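Younis Automation Course
Print this page | E-mail this page
Search: Enter keyword
Posted in January by the course instructor

Handout 3: Rules for shelf picking

Keep the gripper open until both fingers are level with the item. Approach jars from above and check the clearance to the next jar before closing. Long items, such as the Snickers bars, lie along the channel, so turn the wrist to match. Do not reach over a box that rests on the edge of the stand. Move it first.

Stop the arm before putting a hand on the table. Log every failed grip, including ones you repeat at once. A run is 18 picks. Write the run number on the sheet before you start.

Read section 3 of the Tever manual before lab. Lab reports go in the box outside Room 142.

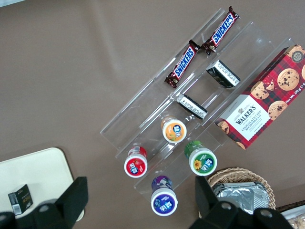 Flellesell Department of Robotics and Automation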